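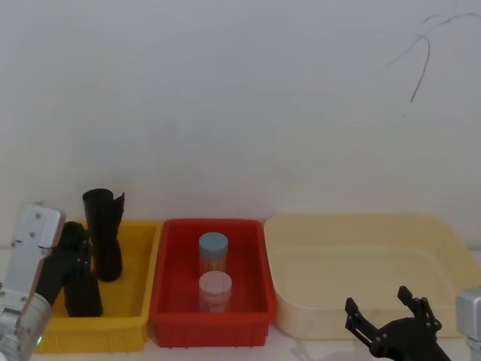

Two arms, three bins, one tidying job.

Can a Robot Put Your Stuff Away Yet?
By Shirley Penrose
23 July 2025

My hall closet is a disgrace, so when Shahab Kordestani at Prurkon invited me to Culham to see a pair of robot arms sort small things into bins, I was in the car before he'd finished his sentence (well, nearly). I've been promised a robot maid since I was nine!

The job is the kind you'd hand to a bored kid. Black rolls go in the yellow bin, little lidded containers go in the red one, and the big cream bin is there for whatever comes next.
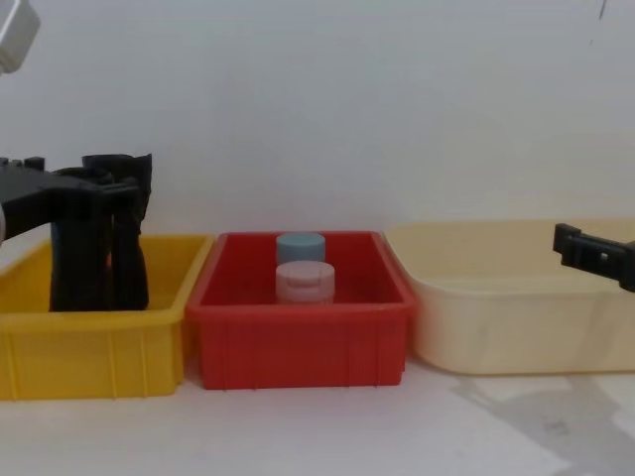

Reaching into the yellow bin while the other gripper stays over by the cream one.

I asked how it was doing, and Shahab pulled up the April tally: 500 tries, 62 of them flops. Soft things are the trouble. A jar is the same shape every time you grab it, but anything rolled up can sag or lean, and the robot has to cope with whatever it gets. 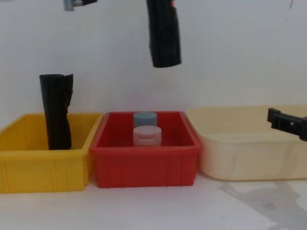

Then there's speed. The April average was 27 seconds an item, and I kept wanting to reach over and help. I could clear a kitchen counter in that time, and I'm not fast! Still, I could see myself leaving it to plod away on the closet while I went out for groceries, if it ever learned to open the closet door. Shahab says doors are a whole other project. 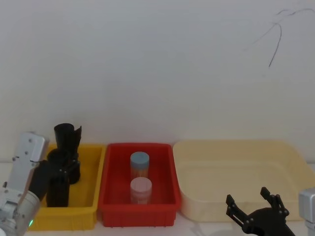

Dale Marchand thinks I'm far too easily pleased. He'd want it to handle a sock drawer in a house with a dog before he'd spend a cent, and he told me slow is fine by him but fussy is not. I said his dog would be fussier than the robot. We left it there, and I went home and did the closet myself, or at least the top shelf.

Recent stories
Drondulport's Night Shift Gets a Robot Sweeper
Cyril Dobson on Fixing Old Toasters
We Tried the Naylor Folding Rack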